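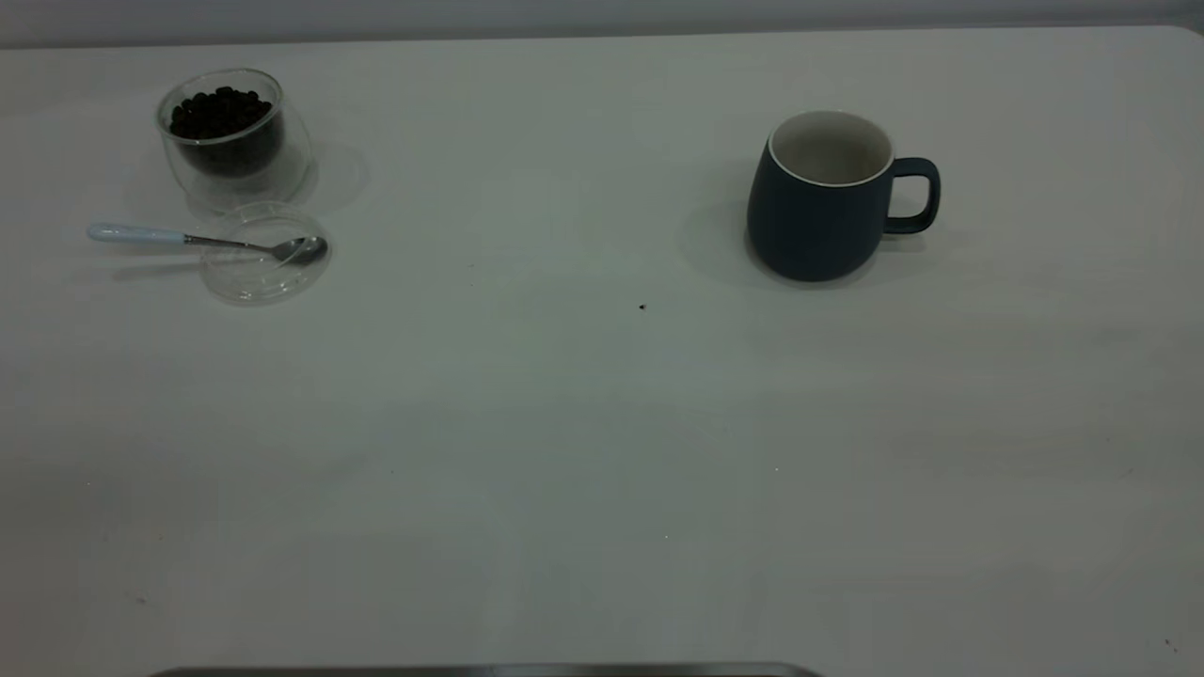 手冲与烘豆兴趣小组 · 组员日记

七月，星期五，晚上十点多

今天回来得晚，洗了澡，头发还没干透就坐下来写。窗外的蝉叫到这个钟点也不肯歇，楼下那家修自行车的铺子已经拉了卷帘门，巷子里只剩下风扇的声音，一家接一家地传过来，我听着倒觉得安心。

上次轮到我写，还是梅雨刚开始的时候，满篇都在抱怨潮气，豆子潮，滤纸潮，连我那本记录本的纸都起了皱。这回总算可以写点高兴的事了，因为我终于去了一趟Dimthorpe，看了Digby Grimshaw先生的那间老烘房。

说来话长。Digby先生是英国人，在我们这里住了很多年，中文说得比我还讲究，逢人便说“劳驾”。他原先教书，退了以后在山脚下租了一处旧粮仓，用老家的地名给它取名叫Dimthorpe，里头摆一台烧煤气的小烘豆机，自己烘，自己喝，喝不完的就送人。我认识他是在春天的集市上，他看我站在摊子前闻豆子闻了半天，也不催，只递给我一个小纸袋，说回去泡泡看，不好喝再来骂他。我当然没有骂他，第二个礼拜就又去了。

早上我六点就起来了。公交要转两趟，后一趟一个钟头才有一班，错过了就只能在路口晒着。车上人不多，有位阿姨抱着一大捆空心菜坐在我旁边，叶子一直蹭着我的胳膊，凉丝丝的。她问我去山里做什么，我说去看人炒咖啡。她想了想，说那不就跟炒黄豆一样嘛。我说差不多，差不多。她便很热心地把炒黄豆的窍门讲给我听，说火要先大后小，锅铲不能停，听见噼里啪啦响过一阵就要赶紧离火，余温还会往里走的。我越听越佩服，这些话换几个字，就可以原样抄进我们小组的讲义里。下车的时候她硬塞给我一把空心菜，我推不过，就这么提着一把空心菜去拜访了Digby先生。

他看见空心菜高兴得很，说中午正愁没有青菜。

粮仓里比外面凉快，墙很厚，地上铺的是旧砖。机器还没点火，他先让我挑豆。我以前也挑，不过总是马马虎虎，看见太碎的、发白的就丢掉，剩下的一股脑倒进去。他不一样，他把生豆摊在竹匾里，戴上老花镜，一颗一颗地拨，嘴里还哼着歌。我学着他的样子拨了一会儿，脖子就酸了，他笑我，说年轻人的脖子怎么还不如他的。他每次只挑400克，挑完就烘，决不多贪，说人的眼睛过了这个量就开始骗自己。这个习惯我打算学回来。

第一锅是他烘的，我在旁边记。进豆温度他定在200度，手一直搭在风门上，眼睛却不怎么看表，倒是隔一会儿就抽出取样勺来闻一闻。先是青草味，像刚割过的田埂；再过一阵变成烤面包的味道；后来就甜起来了，有一点像小时候外婆熬麦芽糖，熬到快要焦又没有焦的那个时候。一爆来的时候声音比我家里那台清楚得多，啪，啪啪，然后连成一片。我一紧张，把时间记到了温度那一栏里，回来才发现，所以这张曲线各位将就着看吧，明天我再誊一份干净的。

第二锅他让我来。我想烘得深一些，因为夏天我喜欢做冰的，浅烘的豆子冰了以后总觉得薄。他说好，只嘱咐我一句：别怕，也别走神。前半程很顺，到了后面我就开始犹豫，总想再等几秒，再等几秒，结果二爆起来了好一会儿才出锅。豆子在冷却盘里转着，黑黑的，味道冲得我直眨眼。我心里一沉，以为糟蹋了他的豆子。Digby先生抓起一颗放到嘴里咬开，慢慢嚼了半天，说：“苦是苦了些，苦得还算正派。”我到现在想起这句话还想笑。

午饭是他做的，空心菜用蒜炒，咸鸭蛋切开，还有一锅放凉了的绿豆粥。他炒菜的时候也像烘豆，先侧着耳朵听油响。吃饭时他给我讲他年轻时怎么喝速溶咖啡，一罐Hapeta能喝一个冬天，冲得很淡，加很多奶，坐在暖气片旁边批作业。我以为他要说那有多难喝，哪知他说那味道他至今还想念，前年托人找过，早就买不着了。我便想起我爸爸，他喝茶也是这样，什么好茶送到他面前，喝两口就放下，转身又去泡他那罐茉莉花末。以前我总要劝他，往后大概不劝了。

下午两个人都有点犯困，就坐在门口的长凳上吹风，看他翻这些年的烘焙本。他用的是Folteo的横格本，深绿封皮，一本写满了就用麻绳捆起来，从第一锅编号编到现在，今天我那锅正好是第2,396号。他郑重其事地在后面写上我的名字，又在备注里写了“空心菜一把”。我看着那行字，不知怎么鼻子有点酸。自己在家烘了这么久，好的坏的都只有我一个人知道，喝完就没有了，今天这一锅苦的，倒是有了个正经的号码。

回程的车上我把豆子抱在怀里，袋子上的排气孔一路往外冒香气，前排一个小男孩回了好几次头，后来干脆趴在椅背上盯着我的袋子看。到家已经快八点，先给阳台上的薄荷浇了水，又把脏衣服丢进洗衣机，这才腾出手来闻我的豆子。当天烘的还太躁，要再养几天才好喝，这道理我给新组员讲过许多遍，轮到自己还是忍不住，磨了一点，用那只Skatach的旧手摇磨（手柄又松了，记得带螺丝刀去活动室），冲了小半杯。果然冲，果然苦，咽下去以后舌根上却留着一点甜，很久都没散。我端着杯子在厨房里站了一会儿，觉得这一天过得真长，也真好。

有几件小组里的事顺便记在这里，省得我忘了。我留了100克，下次活动带来给大家尝，请不要期待太高，先配着冰块喝，受不了的加牛奶。活动室的电子秤该换电池了，上回称到一半屏幕就暗下去。还有，借走细口壶的那位，用完请擦干了再放回柜子，壶嘴里已经有一圈水垢，我用柠檬酸泡过一回，没有全泡掉。

Digby先生说等天凉一些，欢迎我们一起去，粮仓坐得下，但要自己带杯子，他那里的杯子都缺口。我替大家先答应了。去的时候谁顺路，就带一把青菜吧。

头发总算干了，睡觉去。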